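Last touched 2021-08-08. If your copy has a column called `side`, it's an old one, please grab the new files.

# myung-line-incidents

I've been reading the daily situation bulletins from the Myung ceasefire line for longer than is probably healthy, and at some point I started typing them into a spreadsheet. The spreadsheet got out of hand. So now it's a repo, with one row per reported incident along the line between Irnow and Grorkusska: shelling, small arms fire, drones, road closures, prisoner exchanges, and all the odd little things that get one line at the bottom of a bulletin and never come up again.

There are 3935 rows in the current release. They come from bulletins put out by both sides, plus the local radio summaries out of Prolwood, and I've coded every one of them by hand (no scraper, no classifier, just me and a lot of tea).

I'm a hobbyist. I have no access to anything that you don't have, and I've never been to the line. Please keep that in mind when you get to the part about locations.

## What's in the folder

```
incidents.csv the main table
sources.csv one row per bulletin, with its publisher and language
places.csv place names, all spellings, rough coordinates
corrections.csv everything I got wrong and later fixed
codebook.md long version of the column notes below
notes/ my running notes, messy, read at your own risk
```

Everything is UTF-8 and comma separated. If you open `places.csv` in a spreadsheet program by double clicking, it may well mangle the accents, so import it properly and pick the encoding yourself.

## Columns in incidents.csv

| column | what it holds |
|---|---|
| `id` | my own number, never reused |
| `date_reported` | the day the bulletin came out |
| `date_event` | the day the bulletin says it happened, often blank |
| `place_id` | points to `places.csv` |
| `type` | shelling, small_arms, drone, mine, movement, closure, exchange, talks, other |
| `claimed_by` | whose bulletin or broadcast it came from |
| `blamed` | who that source says did it |
| `calibre_text` | copied as written, no tidying |
| `casualties_text` | copied as written |
| `confirmed` | yes only when two sources from different publishers agree |
| `source_id` | points to `sources.csv` |
| `comment` | me, thinking out loud |

The old `side` column is gone. I used it to mean the side that did the thing, except in the early rows, where I'd used it to mean the side that reported the thing, and a few people built charts on it before I noticed. Sorry about that! It's now split into `claimed_by` and `blamed`, and I went back through the lot.

## How I code a bulletin

I read the whole bulletin first, then go back and make a row for each separate event. Sounds easy. The trouble starts with sentences like "the enemy violated the ceasefire repeatedly in the northern sector, including near the pumping station." Is that one incident or many? My rule is that I make one row for every place that gets named, and one more for the sector as a whole if the wording clearly covers more than the named places. I flag that extra row with `sector` in the comment so you can drop it.

When both sides report what looks like the same exchange of fire, I keep both rows. They get linked by a shared tag in the comment (`pair:` and then the lower id). I did think about merging them, but the differences between the two versions are half the reason I find this stuff interesting – the Grorkusska bulletins nearly always put the first shot earlier in the evening, and the Irnow ones nearly always put it later and closer to the road.

Radio summaries get treated the same way as bulletins, with one exception. If the announcer is plainly reading out a bulletin I already have, I don't make a new row. I just add the broadcast to `sources.csv` and move on.

Language matters too. I read one of the two languages well and the other one slowly with a dictionary. Where I wasn't sure of a word, the original is in the comment in square brackets. "Grenade launcher" and "mortar" were a mess for months, and I'm still not totally happy with them.

## Casualties

I don't add them up and I'd ask you not to either, at least without reading this bit. The two sides report their own wounded differently, neither one says much about people who die later in hospital, and civilians sometimes turn up in one bulletin and then again in the next as if they were new. That's why the column is text. "Several wounded" stays "several wounded".

If you really need a number, go through `casualties_text` row by row, decide on your own rules, and publish the rules along with the total.

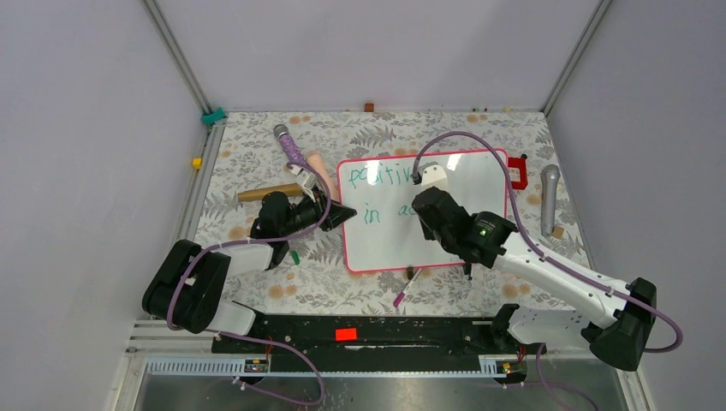

One reader wrote in to say that keeping casualties as text makes the whole table useless for monthly charts, and that a low and a high estimate would be better than nothing. The same message pointed out that I already make judgment calls for `type` and `blamed`, so why get shy here?

Fair question, and I went back and forth on it all week. I'm sticking with text for now. A wrong `type` gives somebody a slightly wobbly bar chart, while a wrong death count gets quoted in an argument with the caveats stripped off, and I've seen it happen with other people's tables. If somebody wants to build a low/high version as a separate file, with their own name on it, I'll happily link to it from here.

## Locations

Coordinates in `places.csv` are the middle of the village or the nearest crossroads. They are not impact points. I've rounded them on purpose. Anything described as a position, a post or a depot is coded to the nearest named settlement and that's as fine as it gets. Please don't open an issue asking for better ones, I'll just close it.

Spelling is its own headache. Most places on the line have a name in each language, and quite a few have an older name that the radio still uses. I picked whichever form showed up first in my sources as the main one, and it means nothing beyond that. All the others are in `alt_names`, split by semicolons.

## Known problems

- January is thin. The Irnow bulletin site was down for most of it and the archived copies are missing their attachments, so you'll see a dip that is very likely a gap in the paperwork. Don't write a paper on the winter lull, please.
- Quiet days aren't in the main table. A bulletin that says "no violations" has a row in `sources.csv` with `empty` set to yes. Use that if you need to tell a quiet day from a missing one.
- `date_event` is blank when the bulletin says "overnight" and doesn't say which side of midnight. I used to guess. I've stopped guessing.
- Talks are undercounted. Both sides announce meetings and then never mention whether they happened, and I only code the ones somebody reports afterwards.
- Drones are coded the same whether they were seen, heard or shot down. I'd like to split these up but it means rereading an awful lot.

## How much to trust it

I recoded 100 rows blind, picked at random, with a few months' gap since the first pass. `type` mostly held up, `blamed` was solid, and the split into separate incidents was where I disagreed with myself the most. The details are in `notes/recode.md`, with both versions side by side, so you can judge for yourself and grumble at me.

Ids under 1000 are the ones I'd be most careful with. I was still making up the rules as I went, and though I've been back over them, the comments are short and some of the original pages are gone. For anything serious I'd start at 1000 and treat the earlier stuff as background reading.

`confirmed` is a low bar, by the way. Two publishers agreeing can still mean that one of them copied the other. I check for copied wording when I remember to look.

## Loading it

Nothing fancy needed. In Python:

```python
import pandas as pd

inc = pd.read_csv("incidents.csv", dtype=str)
places = pd.read_csv("places.csv", dtype=str)
df = inc.merge(places, on="place_id", how="left")
```

Keep everything as strings at first. `calibre_text` has things like "120" and "120 or 82" and "heavy" all living together, and pandas will get ideas if you let it.

## Sending corrections

Yes please! Open an issue with the `id`, what you think is wrong, and a link or a scan of the bulletin. A one-line message is fine. I go through them on weekends, and every accepted fix goes into `corrections.csv` with the old value kept next to the new one.

What I can't use: screenshots of chat channels with no source, anything that gives away where people are living or sheltering, and opinions on who started the war. I have my own and I keep them out of the table as well as I can.

## Licence

CC BY 4.0 for the tables and the codebook. The bulletins themselves belong to whoever wrote them, so I've only quoted short bits in the comment column. If you cite the repo, give the release tag as well, as rows do change between releases.

## Next up

- [ ] split the drone rows
- [ ] finish the Prolwood radio backlog (600 summaries still to listen to, send biscuits)
- [ ] a proper glossary for weapon terms in both languages
- [ ] sort out two villages that I suspect are the same village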